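Looking after a stage floor and props between shows

These notes cover the small jobs that keep a rented or shared stage in working order. They were written for the Jandside Players and updated in September 2022.

Sweep before you mop
Use a wide dust mop and work from the back wall toward the audience. Grit left on the boards scratches the paint as soon as someone drags a chair over it. Mop with plain warm water and wring the mop out hard.

Pull the old tape
Spike marks from the last show confuse everyone. Peel them slowly at a low angle. If glue stays behind, rub it with a little vegetable oil on a rag, then wash the spot with dish soap so it isn't slick.

Touch up black paint
Flat black only. Satin shines under the lights. Arnaldo Abreu keeps a quart with a 2 inch brush by the dock door. Let it dry overnight.

Faking wood and marble
Put down a light tan base for wood and drag a darker glaze through it with a dry brush. Keep the strokes going one way. For black marble, start with charcoal and dab on thin gray with a damp sea sponge while the base is still tacky. Look at it from the fifth row before you add more.

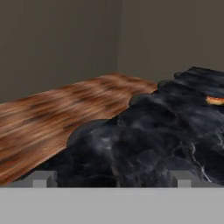
Storing painted pieces
Stand flats upright with cardboard between them. Wax paper sticks in summer, so skip it. Write the show title on the back in pencil.

Costume sweat
Mix equal parts cheap vodka and water in a spray bottle. Mist the lining, test a seam first, and hang the piece where air can get to it.

Seidu Ametepe has the key to the paint cabinet. Return brushes clean.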